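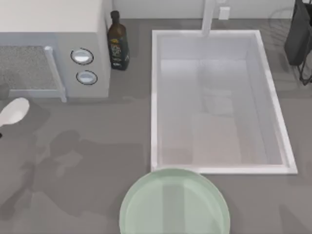
Ticket 2356, opened in October. Wi-Fi drops out in the kitchen and the room next to it, several times a day, for anything from a few seconds to a couple of minutes. The router is a Zivum, supplied by Skanstead when the line was installed. It sits on a shelf on the other side of the kitchen wall, level with the tall dark bottle to the right of the microwave. I first blamed the microwave, the white one with the two round knobs, as I had read that they can interfere with Wi-Fi. It may be part of the problem but it can't be all of it. Log so far below.

Setup
Line: Skanstead, fiber to the box in the hallway
Router: Zivum, firmware up to date according to its own status page
Extender: Roson, upstairs landing, some 30 feet from the router
Devices affected: two laptops, two phones, one tablet
Devices not affected: desktop PC on a cable to the router

Checked first
Restarted the router at the wall. Drops came back the same evening.
Swapped the cable between the hallway box and the router. No change.
Watched the router lights during a drop. Internet light stayed green the whole time. The desktop kept its connection too, so I don't think the line itself is at fault.

Microwave test
Laptop on the kitchen counter, ping running to the router's own address. Ran the microwave for 90 seconds with a bowl of water in it. Replies got slower and a few were lost, but the laptop stayed connected. Did the same test again on the 5 GHz network and saw no effect. Left the microwave unplugged overnight and through the next morning. Got a full drop at 7:10 a.m. and another before lunch.

Support call
Agent had me reset the router to factory settings and put the network name and password back by hand. Was told to wait a day and see. Had four drops in that day. Agent also suggested a fixed channel in place of Auto. Set it to 1, then 6. Channel 6 was a little better in the evenings, no difference in daytime.

Router log
Exported it after the next drop. Around each drop there is a line saying the phone or laptop left, then a line saying it joined again, sometimes three or four times in a row. The signal reading before it leaves is fine. I can't tell from the log what it was joining in between. Attached to the ticket as a text file — I took the network password out of it.

Still to try: moving the router away from the kitchen wall, and turning off the extender. I would like to know which is worth doing first, because moving the router means drilling. 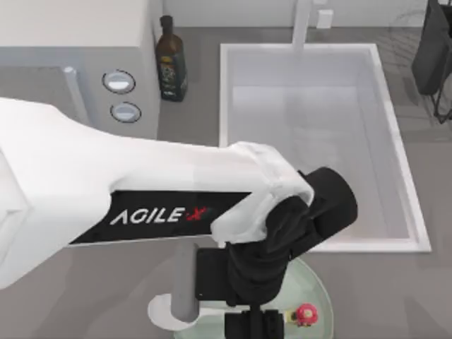

Matilde Morais: Turn off the extender first and leave the drill alone. Your log shows the same devices leaving and rejoining with a good signal, and I had that pattern with a Roson on the same network name as the router. The phones kept hopping to the extender, which had a poor link back, and then hopping home again. The cabled desktop wouldn't notice any of it. If the drops stop, give the extender a different name and only join it upstairs.

Update
Unplugged the extender after breakfast. No drops that day or the next. The log shows no leave and rejoin lines except when I took a phone out of the house.

Plugged it back in with its old settings to make sure. First drop came in under an hour.

Changed its network name to Gouveia-up and made every device downstairs forget it. Two days now with one short drop on the tablet, which still had the new name saved from when I tested it. Removed that as well.

Microwave still slows things down a bit on 2.4 GHz. Moved the laptops to 5 GHz and can live with the rest. Channel left on 6.

Please keep the ticket open until the end of the week. If there is nothing new by then it can be closed. Skanstead can cancel the engineer visit.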